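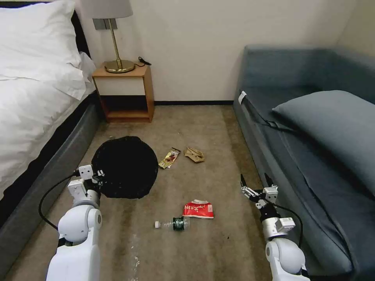
Litter on the carpet between the bed and the sofa, with both arms in view.

Mokside: room pickup with two arms
Gallery posted Oct 29, 2020

Mokside is our work on teaching a two-armed robot to clear trash in a furnished room. Shiyu Feng wrote the policy and Mehwish Janjua ran the trials at the Stutton site. We started in May with bare floors and moved on to a hotel-style room, where the bed and sofa limit how far each arm can swing.

The policy takes head camera views only. There is no map of the room and no list of known objects. Wrappers are the hard part, as they fold differently every time and lie nearly flat on the carpet. A plastic bottle on its side gives the fingers much more to close on.

Our earlier method, Skernenik, used one arm for everything and treated the wastebasket as fixed. It pushed the basket away in 6 of 25 trials. Mokside gives one arm the job of steadying the rim while the other does the picking.
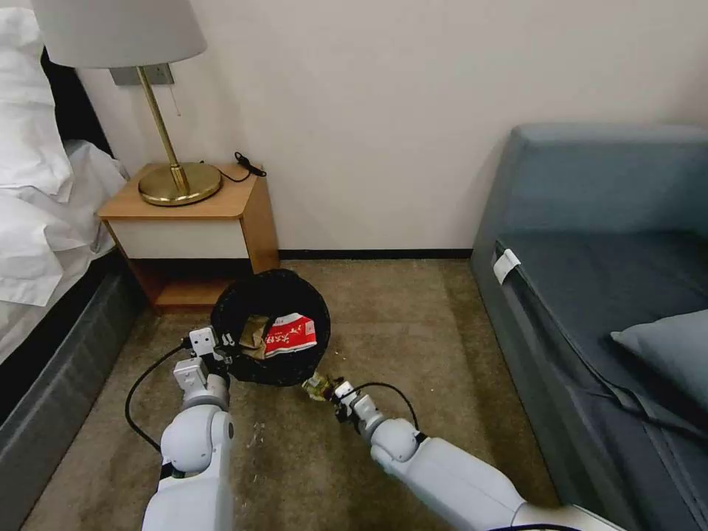

With the two roles split this way, the basket stayed within reach in 23 of 25 trials. The 2 failures both came from the steadying arm letting go too early, and Mehwish is now testing a longer hold.

Pickup time is still slow, roughly the same as with Skernenik. Shiyu is retraining the grasp step on thinner wrappers, and the next set of pictures will come from the Ratanaporn rooms, which have hard floors and lower beds.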